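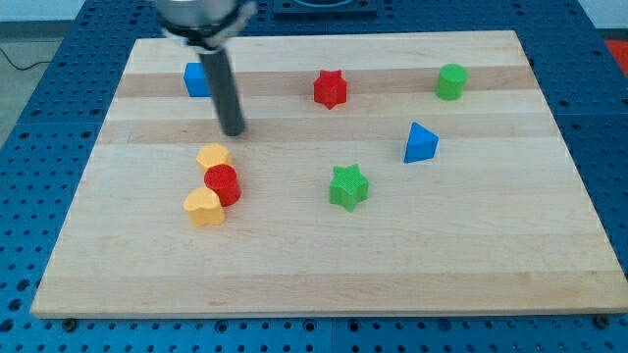

I have a soft spot for shape blocks, and it got worse in August, when I cleared out my aunt's closet in Plurkthorpe and came home with 30 of them. I kept the stars, obviously! Cubes stack better, sure, and a cylinder will roll off under the couch if you give it half a chance, but a chunky star (five points or six, I'm not picky) just feels great in your hand.

My neighbor Imelda Samonte is a triangle person. We spent most of a Sunday arguing it out over coffee on her kitchen floor, building a very wobbly castle between us.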